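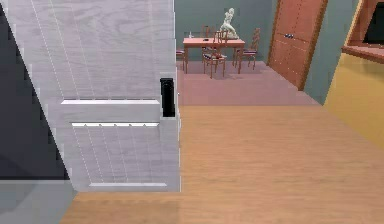
Week 5: Stairs, and Why You Fall Down Them

Building Basics, evening section
Handout by Omolara Yusuf

Reading for this week: the Clulham packet, first half. The second half is about escalators and may be skipped with a clear conscience.

1. Words you need

Tread: the part you step on.
Riser: the upright part between one tread and the next.
Nosing: the front edge of the tread, where it sticks out past the riser. Often a separate strip, often a different color.
Going: the depth of a step measured from nosing to nosing. Not the same as the depth of the tread. Half the class will mix these up on the worksheet, and I have made my peace with it.
Flight: an unbroken run of steps between two floors or landings.

2. The old rule

Twice the riser plus the going should come to something near the length of a comfortable stride. Builders have used versions of this for centuries. It was worked out on legs that were not yours, so treat it as a starting point.

Try it with the stairs at the Okeke building, which we measured in July. The main flight has risers of 7 inches and a going of 11. Twice 7 is 14, plus 11 makes 25. Very pleasant. The back stair has risers of 9 inches and a going of 8, which makes 26, and yet going down it feels like leaving a ship in a hurry. The sum can come out fine on a stair that is plainly too steep. Check the angle as well.

3. Sameness

Your feet learn a stair in the first two or three steps and then stop paying attention. One riser that is half an inch taller than its neighbors will catch people for as long as the building stands. The usual culprits are the top and bottom steps, where somebody laid new flooring and left the stair alone.

Ifeanyi Ibrahim kept a log of stumbles on the Droltengate library stair one term. He wrote down 138 of them, and 67 were on the bottom step. The library put up a sign. People read the sign and tripped.

4. Seeing the edge

Going down, you look for the edge of each tread. A busy carpet hides it. So does wood grain that runs on from one step to the next, and so does polished stone under a bright window. A nosing that contrasts with the tread helps a great deal and costs very little, so naturally it is the first thing cut from the budget.

Light matters too - put it where it won't throw your own shadow over the next step.

5. For next time

Measure one flight you use every day. Every riser, please, including the boring ones in the middle. Write down the going, do the sum from section 2, and note which step you like least.

Worksheets are due 7 August 2026. Bring a tape measure. Mine is still somewhere in the Okeke building.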